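In Praise of the Plain Wooden Board

I have a soft spot for things made of planks joined side by side, and I think every kitchen, shed and classroom should have one good board in it.

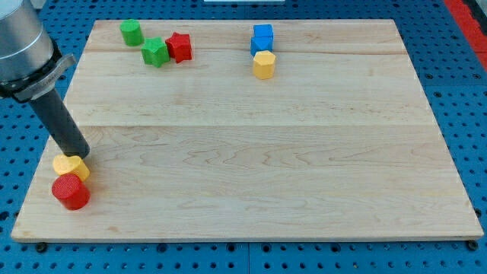

A reader in Flarnley wrote to me after my last column that wood is a fussy choice, that it stains and needs oiling, and that a plastic sheet from Zekance does the same job for 8 dollars. Fair enough! I own a plastic one too, and it goes in the dishwasher, and I still reach for the maple every single time.

Part of it is the grain. Maple is a quiet wood, pale when it's new and a bit more like honey every year, and you can look at the same board for a decade and still find a line you hadn't noticed. Part of it is the weight – a board that stays where you put it is a small daily pleasure. And you can fix it. Mine came from the Moroz market one September for 97 dollars (yes, I winced), and I've sanded it twice since then and it's as flat as ever.

I'd go further and say kids should make one at school. The shop class at Firis has a waiting list, and I'm not surprised. You learn to read a plank, spread glue, tighten a clamp and then wait, and waiting is the hard part when you're eleven. At the end you carry home something your family will use at supper.

Would I spend up to 200 dollars on the next one? Probably, if it had a seam I could barely feel with my thumb. My plastic sheet can stay in the drawer for fish.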